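3.2 Staged Rooms and Buyer Attention in Model Homes

The second part of the study examined how furnishings in a builder's model home affect the time visitors spend in each room. Jedomach, a residential builder, granted access to two model homes of identical floor plan in its Rowbotham subdivision. One was furnished in every room; the other was furnished only in the kitchen and dining area. A total of 113 households toured one of the two homes during March and completed an exit questionnaire. Households already under contract with the builder were excluded. Tapley and Clegg used a similar design in their earlier work on resale listings, but did not separate the dining area from the kitchen. 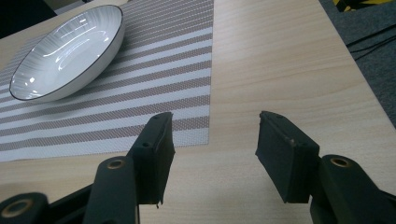 Figure 4. Table setting with striped woven placemat and white bowl.

Time spent in the dining area did not differ between the two homes. Visitors to the partly furnished home, however, spent less time in the secondary bedrooms and were more likely to underestimate their size. Of the 113 households, 40 asked the sales agent for room measurements, most of them after touring the partly furnished home. Table items were coded separately from furniture. A placemat and a bowl, as in Figure 4, were recorded as two accessories, and the table beneath them as one piece of furniture. Under this coding, furniture was associated with more accurate estimates of room size, while accessories were not.

These results apply to a single floor plan and should be read with that limit in mind. The coding was carried out by Tyagi and checked by Bittencourt, and disagreements were settled by discussion. Questions on price and financing were analyzed separately and are reported in Section 3.3.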